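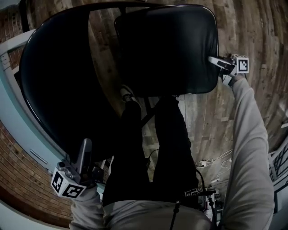
Heviston Parents Board > Pregnancy > Third trimester

Leg cramps at night, what are you all doing?

smellor_j
28 Jun 2020
31 weeks. Woke up at 4 again with my calf trying to leave my body. My husband Derek slept through it, as he does. Does magnesium do anything, or is it just expensive pee?

kinsella_s
Worked for me. Took a week to kick in. Ask your midwife about the dose first, mine had opinions.

gobnait.f
Did nothing for me, and I finished the bottle. What helped was stretching against the wall before bed and pulling my toes up when one hit. Free, too.

kinsella_s
Could be you started late? I was only 20-something weeks.

gobnait.f
Could be. Could also be that cramps come and go and we give the credit to whatever we swallowed last.

kavanagh99
My doctor said the studies are mixed, so you're both right, congratulations. She did say to call if one leg is swollen, red or sore and stays that way – that can be a clot and you don't wait on it.

smellor_j
No swelling, both legs equally ugly. Will try the wall thing tonight and call the midwife about the magnesium.

gobnait.f
Point your heel, not your toes. I learned that one at some volume.

kinsella_s
And drink more water.

smellor_j
Then I'd be up at 4 anyway.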